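Nightstand

A nightstand, also called a bedside table or night table, is a small piece of furniture meant to stand next to a bed and hold things a person may want during the night. Common items include a lamp, an alarm clock, a book, eyeglasses and a drink. Nightstands are also used away from the bed, as end tables in living rooms or as small storage units in offices and dormitories.

Construction

Most nightstands are close in height to the top of the mattress. The usual form is a box with one or more drawers, often with an open shelf or gap between the top and the first drawer. The gap is used for things that are picked up often, such as magazines or a phone charger. Some models stand on legs, which makes it easier to sweep under them, while others rest flat on the floor.

Drawers may be the same size or graded, with a shallow drawer above a deep one. The deep drawer suits blankets and other bulky items. Pulls are knobs, bars or curved handles, and some makers leave them off and cut a finger groove into the drawer front.

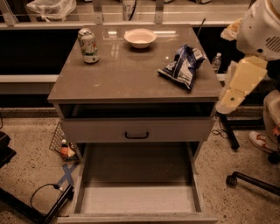
Surface and care

Tops are finished with oil, varnish, paint or a plastic coating. Glossy finishes wipe clean easily but show fingerprints and scratches - matte finishes hide them better. Cold drinks can leave rings on bare or oiled wood, and many owners keep a coaster or tray on the top. Snack crumbs tend to collect in the open shelf and in the corners of drawers, and a drawer that comes all the way out is simpler to clean.

Production

The Vutberg works in Fallport began making nightstands in January with a single model, the Flusten, which has 7 parts not counting screws. It built 233 in the first month and 2,455 by the end of the year. A narrower version, listed as model 707, was added later for small bedrooms and has one drawer in place of two.

See also: Chest of drawers, End table, Commode

Last edited 8 July 2018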